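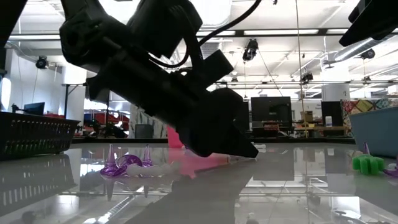
Chapter 7
Looking After a Tabletop Sorting Cell

What you will need for this chapter: the cell log, a lint-free cloth, a feeler gauge, the small hex key set, and a little patience.

By now you have wired a controller, written a short pick routine and, if you did the exercises at the end of Chapter 6, spent an afternoon wondering why an arm that behaved perfectly before lunch missed every part after it. We have all had that afternoon. I had several of them in my first year at the Bralby workshop, and I would like to spare you at least one or two, so we are going to slow down here and spend a whole chapter on the ordinary care of one small machine.

The cell we will follow is the tabletop one at Nestano, where a black arm works over a glossy gray table and handles small parts: spikes, rings, a green gear, odd twisted shapes. There is a wire-mesh basket on one side of the table and a light blue bin on the other. It is a modest setup, and you could walk past it without a second look. I chose it for that very reason. Most of the machines you will be asked to look after in your working life will be modest ones, and the habits you build on them will carry over nicely to the big fenced cells we come to in Chapter 11.

7.1 Start with the table

New technicians nearly always want to start with the arm. It is the interesting part, and it is where the money went. But every position the arm knows is a position above a table, and if the table has moved, the arm is faithfully going to the wrong place. So we begin low down and work our way up.

Put a level on the surface, first along the long side and then across it. Write both readings in the log, even when they match the last ones. Then look at the feet, and check the lock nut on each with a wrench – a gentle pull is enough, you are checking it and not tightening it.

Next comes the surface itself. A shiny table is pleasant to wipe down, but it has a habit you must learn to live with: it mirrors everything. A clear purple spike standing on a polished top has a second spike hanging upside down below it, and a bright pink part can throw its color well past its own base. Your eye sorts this out without any effort. A vision program may not. At Nestano the first season's notes are full of picks aimed at reflections, and the cure was a dull one, a matter of masking the image properly and keeping the ceiling lights the same from one shift to the next. If you change a lamp, log it. If somebody opens a blind, log that too.

Wipe the table with the dry cloth before each calibration. Do not use polish. I know it is tempting.

7.2 The fingers

The gripper on this cell closes with two dark, blocky fingers, and they do their work very near the table. That closeness is what lets the arm pick up a part lying flat, and it is also what wears the tips. A finger that has been taught a hair too low will rub on every pick, and you will see a faint gray mark on the table long before you hear anything wrong.

Check the tips in this order:

1. Bring the arm to the service position at reduced speed, and set the hold before you put a hand anywhere near it.
2. Look at both tips from the front and then from the side. You want even wear. One tip shorter than the other usually means the pair was fitted in a hurry.
3. Close the fingers on the gauge block and read the gap at the root and again at the point.
4. Release the hold, step back, and run the close-and-open routine 31 times with no part in place. Listen while it runs.
5. Write down what you found, with the cycle count.

We inspect at every 2,000 cycles and replace the tips at 4,000, whether or not they look tired. Your own shop may use other numbers, and you should follow the ones on your maintenance card. The Haverford cell in Chapter 9, for instance, handles soft parts only and runs on a far gentler schedule.

7.3 Cables

Give the cables more time than you think they deserve. A cable that loops over the top of an arm needs enough slack for the farthest reach and not so much that it can droop and catch on a joint. Jog the arm slowly to each corner of its work area and watch the loop, only the loop, the whole way. It is surprisingly hard to keep your eyes off the gripper! If the loop goes tight anywhere, stop and re-seat the clamp before you do anything else.

Then run your fingers along the cable with the power off and locked out. You are feeling for flat spots, nicks and stiff places. The outer jacket will often look fine while a conductor inside is close to giving up, and the only sign may be a fault that comes and goes.

7.4 Choosing your test parts

Keep a small set of parts for checking the cell, and never let them wander off into general stock. A good set has something upright and narrow, something that lies flat, and something lumpy with no obvious way to hold it. Include at least one see-through part if the cell ever handles them. When we skipped that at Clarkmont, the cell passed every check in July and then struggled with the first clear pieces it was given.

Lay the set out the same way each time, using the layout card in the back of this book, and run the full pick sequence 3 times before you sign the log.

Before you read on

Find the maintenance card for a machine you can get to, at work or in the school shop, and copy out its inspection intervals. Then look through its log for the last entry about the table or base. If there isn't one, make the first entry yourself. We will use your notes in Section 7.5, where we take the gripper off its flange and put it back on again.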